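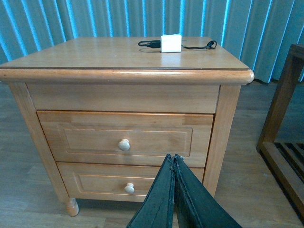
Media Skills, Unit 4: Containers, codecs and why your film won't play
Tumside Adult Learning, Clitalstead site
Tutor: Yuk-lan Wu

Read this before the practical. Last March half the group read it afterwards, and we spent the first hour renaming files from .mov to .mp4 and hoping.

1. The box and what's in it

A video file is a box. The letters after the dot (MP4, MKV, AVI, MOV) tell you what sort of box it is. They don't tell you what has been packed inside, and changing the letters doesn't repack it, any more than writing "trifle" on a tin of beans.

Inside you will normally find one video stream, one or more audio streams and possibly subtitles. Each stream has been squashed by a codec, and your player needs the matching codec to unsquash it. Sound but no picture usually means the player opened the box, recognised the audio and gave up on the rest.

2. Remuxing and re-encoding

Remuxing moves the streams to a new box and leaves them alone. It takes seconds and costs no quality.

Re-encoding unsquashes everything and squashes it again. It takes as long as it takes, the fan comes on, and with the usual codecs you lose a little detail each time. Do it once, from the best copy you have. Tien-fu Kwok's wedding video went through four programs and now appears to have been shot through soup. He has kindly let us use it in class.

3. Bit rate and size

Bit rate is how much data is spent on each second. Multiply by the length and you have the file size, give or take the packaging.

Worked example: a clip of 800 seconds at 10 megabits per second is 8,000 megabits. Divide by eight to get megabytes: 1,000. It will not go on a CD, however nicely you ask.

Files are counted in bytes and connections in bits. Forgetting to divide by eight is the commonest mistake in the written test.

4. Using Zetham in the practical

Zetham is the converter on the classroom machines. It has around 210 presets, of which you need two.

Open the file and look at the Streams tab first. Write down what it says.
If only the box is wrong, choose Copy Streams.
If the codec is wrong, choose General MP4 and leave the quality slider where it is.
Save under a new name. Zetham will overwrite your original without a murmur.
Play the result to the end, or at least skip to the last minute. Sound that matches at the start can drift later on.

Ignore the button marked Enhance.

5. Before next time

Clip A plays with no sound in Ko, the player we used in Unit 3. Find out which audio codec it uses and say whether remuxing would help.
Clip B lasts 123 seconds and must come in under 210 megabytes. Work out the highest whole-number bit rate, in megabits per second, for sound and picture together. Ignore packaging. Show your working, including the eight.

Answers on paper or by email, as a document please. Photographs of your screen take me ages to read.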